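Accueil | Annonces | Emploi | Logement | Déposer une annonce | Contact

Cherche gouvernant(e) / intendant(e) pour maison d'hôtes, saison + prolongation possible

Publié le 17 juillet 2024

Bonjour, on recrute pour la maison Flinstead. Urgent, prise de poste début août. Temps partiel, 500 € la semaine nourri(e), logement possible sur place si vous venez de loin. Pas de diplôme exigé, mais il faut avoir déjà tenu des chambres, hôtel, gîte, peu importe.

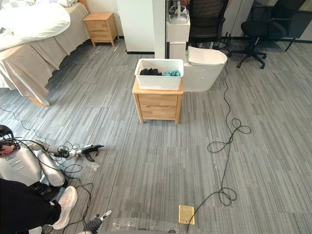
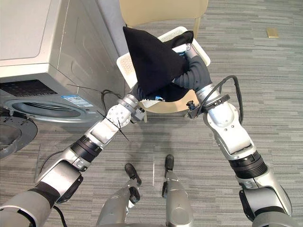 Le travail : préparer les chambres entre deux départs, gérer le linge (draps, serviettes, le linge des clients quand ils demandent), petits déjeuners un matin sur deux en alternance avec Kiyoshi Sakamoto. Accueil des arrivées tardives, jamais après 22 h. Un peu de courses. Pas de jardin, on a déjà quelqu'un.

Matinées surtout, 8 h - 13 h. Deux soirs par semaine à voir ensemble. Jours de repos consécutifs, on y tient.

On cherche quelqu'un de soigneux et de ponctuel. Anglais de base indispensable, beaucoup de clients étrangers en août. Le portugais est un plus. Permis B souhaité, la gare est loin et le bus passe quand il veut. Non fumeur dans la maison, dehors aucun souci.

Ce qu'on propose : contrat saisonnier déclaré, heures sup payées ou récupérées au choix, prime de fin de saison de 488 € si vous restez jusqu'au bout. Possibilité de passer en CDI à l'automne, on en parle franchement a l'entretien. Repas du midi avec l'équipe. Chien accepté s'il s'entend avec la nôtre (vieille, sourde, très calme).

Pour postuler : CV + quelques lignes, pas besoin de lettre de motivation de deux pages. Une référence qu'on peut appeler. Indiquer vos dates de dispo et si vous avez besoin du logement, sinon on perd du temps. Réponse a tout le monde sous une semaine.

Contact : Solange Figueiredo, par la messagerie du site, réf. 3572. Pas d'appels pendant le service svp. Essai d'une matinée, payé, avant signature.

Agences s'abstenir, merci.

Annonces récentes
- Plindness : serveur/serveuse, service du soir
- Aide à domicile, quelques heures, quartier de l'église
- Blanchisserie Jastum recherche repasseur(se)
- Studio meublé, 746 € charges comprises
- Garde d'enfants, sortie d'école, dès la rentrée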